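Reven Textile Care Forum > Knits > Folding rib knits without setting a crease

onura_knits
Blocked and dried a batch of rib knits in October. The flat ones stored fine. The ribbed ones have a hard line across the body where I folded them in thirds. Fold direction was across the ribs. Is that the cause, or is it the stacking weight?

Quintero_B
Stacking weight. A rib bends easily along its own channel and resists bending across it. Put 4 heavy pieces on top and the cross fold will set whichever way you started. Move the stack around and the line goes away after a steam.

selvage25
Disagree. I keep mine in single layers in a drawer and still get a line when the fold runs across the ribs. Folding parallel to the ribs leaves nothing I can find. Weight makes it worse but the direction comes first.

Quintero_B
Single layer for how long? Fiber content? Without that it's an anecdote.

selvage25
Cotton blend, 25 days. Same drawer, same room. One folded across, one folded along. The one folded across had the line.

onura_knits
Mine are a cotton blend as well. The sleeves have to cross the ribs at some point regardless, so I don't see how to avoid it completely.

Nimal Bhattacharjee
You can't avoid it, but you can control the radius. Roll the cross fold over so it stays thick and rounded, and don't press it down with your palm. Along the ribs you can press as flat as you like. Order I use:
Front down, smooth the ribs straight by hand.
Sides in, parallel to the ribs.
Sleeves laid back on the body, no sharp corner at the shoulder.
Last fold across, rolled, left loose.

Quintero_B
A loose roll takes more shelf height. On a Prenimetti shelf insert you lose a whole row.

Nimal Bhattacharjee
Correct. That's the trade. I gave up the row.

selvage25
Same. Also check for a pinched gather where two layers meet with the ribs at right angles. It hides inside the fold and sets worse than the fold itself. My lilac one does this whenever I start from a heap.

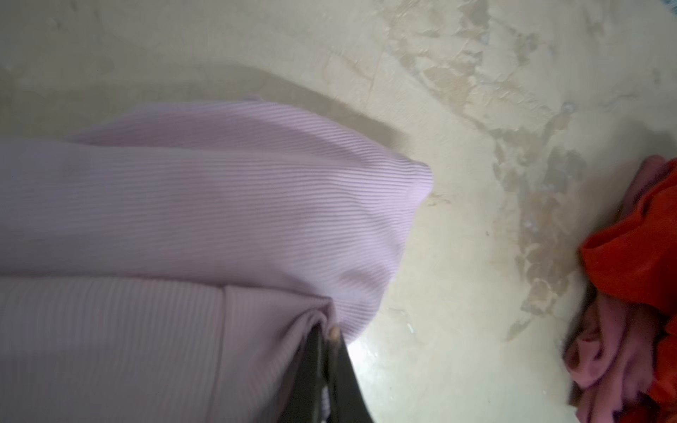 Pull the under layer out toward the hem before you roll the top one, then run a finger along the join. If it catches, open it and start over. Steaming it afterward works on the blend but I wouldn't count on it for wool.

Quintero_B
Fine on the gather. I still say test it with weight and without before blaming direction.

onura_knits
I'll put two away each way, one of each under a stack, and check them in 25 days.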